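The Kettle Comes Last

Mervyn Catterall has opinions about kettles, and he would like you to sit down before he shares them. He ran the tea room at Clurkdale for longer than he cares to work out, and he now teaches what he calls "table school" to anyone in Tridamley who is opening a small place to eat and hasn't thought about the wiping.

"They've thought about the menu," he says. "They've thought about the sign. One fellow had spent 300 dollars on the sign. I asked him who was going to clean the kettle and he looked at me like I'd asked who was going to be king."

Catterall likes a stainless steel kettle, and he likes it kept on the table where the customers can see it. The lemon tablecloth was a later discovery. He used to be a plain white man.

"White shows everything. Lemons forgive you," he says. "Put a steel kettle on lemons, though, and you get lemons in the kettle too. So you'd better have polished it."

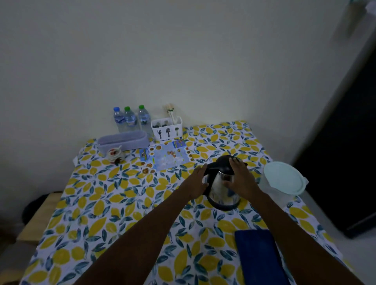
On fingerprints

His method has hardly changed since he learned it from Brenda Bloxham, his first boss, who inspected kettles the way other people inspect used cars. Unplug it, let it go cold, lift it off the base. One hand on the handle, the other working a cloth around the body. No spray, no paper towels.

"Brenda would pick it up and turn it to the window," he says. "If she found a thumb, she'd ask whose thumb it was. There were two of us on the shift, so it wasn't much of a mystery."

He favors a dark cloth for the job. A pale one, he says, makes people feel guilty, and then they stop using it.

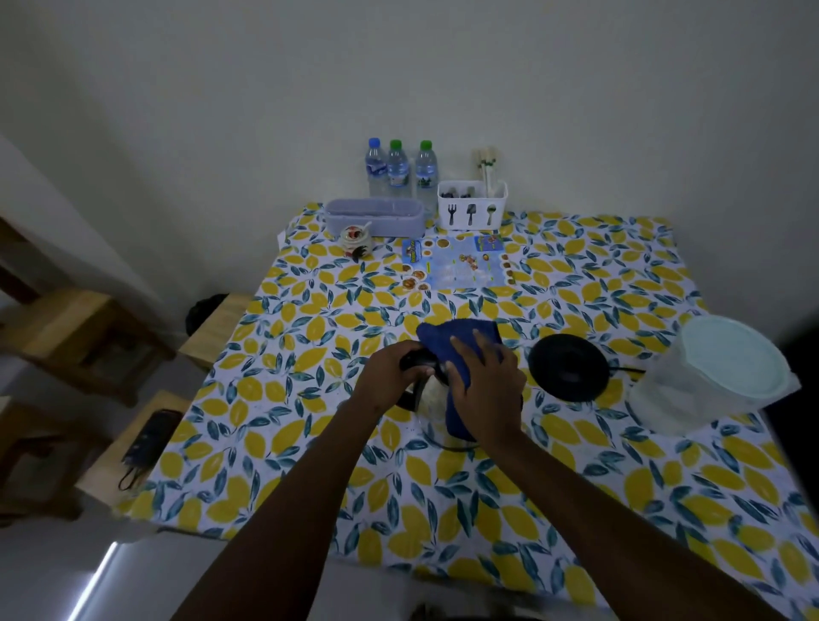 The rest of the table gets less of his attention than you might expect. Water bottles go at the back against the wall, with the forks and chopsticks next to them, and he doesn't mind if the caps don't match. Sugar can live anywhere a person can reach it without standing up. He did once try lining up the labels, one slow January, and gave it up by lunch.

"I had 200 bottles to get through and a customer waiting for soup," he says. "You find out what you believe in."

What about the menu? He sighs -- it's a long one -- and says people will move it wherever they like, so there's no point in having a policy. He had a policy at Clurkdale. It was laminated. Somebody moved that too.

His next class is Mon 12 July, upstairs at Naylor, and students are asked to bring their own cloth.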